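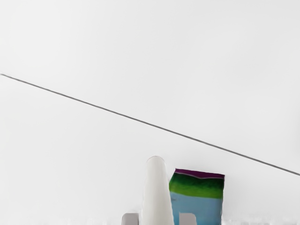
Rendered view, gripper fingers at the bottom edge. Simulated.

Hobby arm builders cut metal too early. I did it at the Punddale workshop and lost most of May to a wrist bracket. The Rilberg arm now stays in simulation until the grasp code settles.

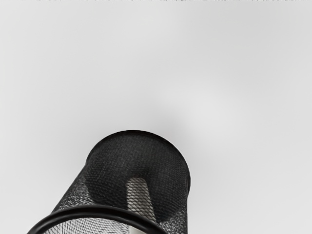
Does mesh need its own collision model?
A plain closed cylinder is enough if the fingers only touch the outside.

Esmaeil Amini, at the next bench, objects that simulated friction is a guess. He is right, and I still prefer a guess I can edit.

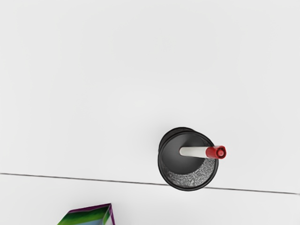
A bracket costs me an evening and a drill bit. A changed parameter costs 8 seconds, so I ran 231 trials before ordering
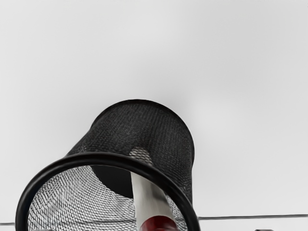 any stock, and I would set that as the minimum for a first arm.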